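Testpersonen und Beta-Tester (m/w/d) gesucht – Greifer-Kit Prumero

Wir sind Luvimar, kleines Team, wenig Zeit, deshalb kurz. Unser Greifer-Kit Prumero soll raus. Vorher brauchen wir Leute, die damit arbeiten und uns ehrlich sagen, wo es hakt. Kein Marketing-Test. Wer nur Lob schreiben will, bitte nicht melden.

Was ist drin im Kit

Zweifinger-Greifer, Steuerbox, Kabelsatz, Netzteil. Dazu ein Zugang zur Simulation Graslow, läuft im Browser oder lokal. Arm ist nicht dabei, den braucht ihr selbst. Oder ihr macht nur den Simulationsteil, geht auch, bitte in der Bewerbung dazuschreiben.

Worum es geht

Greifen von Sachen, die nicht glatt und nicht gerade sind. Krümelig, porös, schiefe Kanten. Im Simulationsteil sind die Teile beschriftet, z.B. mit 3A, und die Beschriftung soll beim Halten möglichst frei bleiben, also seitlich fassen, Vorderseite nicht zudecken. Zu fest zudrücken gibt Punktabzug, fallen lassen auch. Steuern per Gamepad oder Tastatur, beides wird getestet. Zu jedem Durchgang ein kurzes Protokoll, Stichworte reichen völlig.
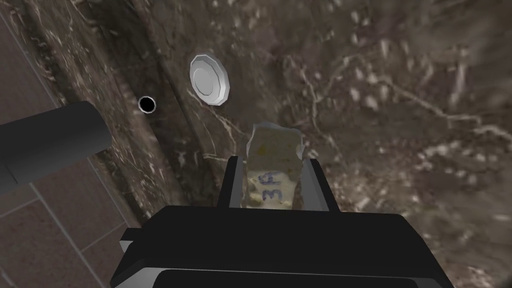

Ablauf

Einweisung per Video, danach 2 Wochen freies Arbeiten mit dem Kit. Zeiten teilt ihr euch selber ein. Am Ende ein Gespräch mit Audrey-Anne MacLeod (Produkt), auf Deutsch oder Englisch. Kit geht danach zurück, Rücksendung zahlen wir. Wer nur simuliert, bekommt nichts zugeschickt, logisch.

Wen wir suchen

- Leute aus Werkstatt, Labor, Lehre oder Hobby, Abschluss egal
- eigener Rechner, halbwegs aktuelle Grafikkarte
- Geduld bei Fehlermeldungen (es gibt noch welche)
- ein bisschen Erfahrung mit Armsteuerung wäre schön, ist aber kein muss
- mindestens 18, Wohnsitz in Deutschland oder Österreich

Was es gibt

Pauschal 1.556 Euro für den vollen Test mit Hardware. Wer zusätzlich die Montageanleitung gegenliest und korrigiert, bekommt insgesamt 1.724 Euro. Auszahlung nach dem Abschlussgespräch, auf Rechnung oder Honorarvertrag. Für den reinen Simulationsteil gilt ein anderer Satz, den bitte erfragen.

Nicht so toll, aber wichtig

Verschwiegenheitserklärung ist Pflicht, auch für Fotos und Bildschirmvideos. Die Firmware wird wärend des Tests aktualisiert, dann muss neu kalibriert werden. Support werktags, am Wochenende eher nicht. Versand und Rücknahme macht die Firma Meinecke, Lieferadresse also bitte vollständig angeben, keine Packstation.

Bewerbung

Drei Sätze zu euch, dazu was für ein Arm vorhanden ist (Hersteller, Traglast, Flansch) und ab wann ihr könnt. Kein Lebenslauf, kein Anschreiben. Bitte übers Kontaktformular, Betreff "Prumero Test", zu Händen Rodrigo Tejada. Fragen zum Flansch auch an ihn. Antwort kommt auf jeden Fall, kann aber ein paar Tage dauern, wir sind grad ziemlich dicht.

Stand: 27.01.2022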